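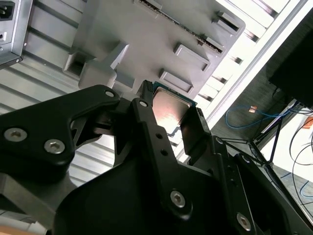

Clakmont at Praleck, who starts at QB?

endzone_marv
So the coach won't name a starter until kickoff. Great. I've watched every snap this season and I still say it has to be Intarasuk. He threw for 124 yards in one half last week with a backup left tackle!

prairiedawg40
He also threw two picks in that half, Marv. One of them went straight to a linebacker who didn't even have to move his feet. Give me Dauda. He's boring and I like boring on the road.

endzone_marv
The second pick was tipped. Go watch it again.

tess_in_row_12
Tipped or not, he was late on it. But I'm with Marv on this one, Dauda can't throw deep and Praleck will just stack the box all night (they did it to Flomow in October and it was ugly).

prairiedawg40
Flomow had no tight end. We do.

hashmark_hal
Celeste Ledesma said on the pregame show that both of them took reps with the first team. I could see them splitting series.

tess_in_row_12
Oh please no. We tried that two years ago and lost by 12.

endzone_marv
Kittipong gets the ball first and we're up by ten at the half. Screenshot it.

prairiedawg40
Done, saved. Anybody know if the north lot opens early? I'm bringing the big grill.

hashmark_hal
4 pm last time. Bring cash.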